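Kamley Robotics Club Forum > Student Projects > Arms and Grippers

Topic: Bowl task, cover or uncover first?

troravach_mom
Posted 2019-10-23

Hi all, long post coming, so get yourselves a coffee! I help out with the Troravach team (high schoolers, seven of them, all wonderful and all loud) and we've been working on our tabletop project for the spring showcase in April. The kids call the arm Oko. The job is simple to say and hard to do: there's a bowl, there are some toy vegetables, and Oko has to put things where it's told, either into the bowl or under it, depending on the card the judge draws.

We're teaching it by demonstration, so one of the kids drives and the arm's movements get recorded, over and over and over. As of last night we have 1,798 recorded tries, and 1,130 of those made it through the kids' own review as clean enough to train on. They are strict with each other, bless them.
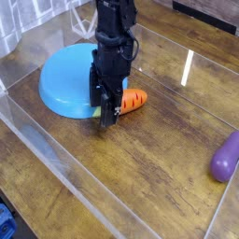
Anyway, my question is about order. When the bowl starts out upside down, half the team wants Oko to deal with the loose vegetables first and leave the bowl for last. The other half says flip the bowl right away and get the worst part over with. They've been going back and forth on this for two weeks and I've run out of snacks to make peace with. What did your teams do?

gearbox_grandpa
Posted the same day

Welcome, and congratulations on getting that many tries out of teenagers! Ours gave up well short of that and I didn't blame them one bit.

I'm firmly in the bowl-first camp. A round slick dome is a miserable thing for two straight fingers to get hold of, and if you leave it for the end you've got vegetables lying all over the place where the arm needs to swing. Go in at the rim, one finger under, tip it up slowly. If it fails you still have time on the clock to go again.

Samir
Reply to gearbox_grandpa

I have to disagree, with love. We did bowl-first all last season and what happened was that the bowl slid while it was being tipped, bumped everything else, and then every vegetable was somewhere the arm hadn't seen in training. Easy grabs first! Carrots are a gift, they're long and you can close on the middle. Eggplants are another story, ours rolled if you so much as looked at it, but I'd still do it before the bowl.

gearbox_grandpa
Reply to Samir

Well, if your bowl slides that much I'd say slow the wrist down. We had ours creeping along like my old truck in winter and it hardly moved anything. But I take the point about things ending up in odd spots.

Aarne Eskola
Coach, moderator

Nice discussion, and I'm going to be annoying and say you're both leaving something out. What matters to me is whether the drivers all do it the same way. We had two drivers one year who each had their own favorite order, and the arm learned a sort of average of the two of them. It would drift out toward the carrot, change its mind, go hover by the bowl, and sit there. Poor thing. Once we picked one order and stuck with it, it got much more sure of itself.

So before anybody records another try, I'd go through those 1,130 and sort them by which order was used. If one pile is a lot bigger, you may have your answer already. Also, do vary where things start out. Carrot pointing left, carrot pointing right, carrot snug against the wall, all of it.

Samir
Reply to Aarne Eskola

Okay, the hovering! We had that too and I blamed the camera for a month.

I still say easy grabs first, but I agree that picking one beats picking the best one.

troravach_mom
Reply to all

Oh, you are all so kind, thank you! I read this thread out loud at practice and there was a great deal of shouting, mostly happy. They're sorting the recordings now. From what they've gone through so far it's leaning vegetables first, so Samir has a fan club in our garage, and gearbox_grandpa, two of the girls want to try your slow wrist on the bowl anyway once the sorting is done.

One more thing while I have you. Does anyone put something grippy on the finger tips? We're wondering about the bowl in particular, and whether we'd have to record everything again if we changed them.

gearbox_grandpa
Reply to troravach_mom

We used thin rubber shelf liner, cut small and glued on. Didn't redo the whole set, just added a fresh batch with the new tips and trained on everything together. Tell the girls to start with the wrist at quarter speed and let me know how it goes.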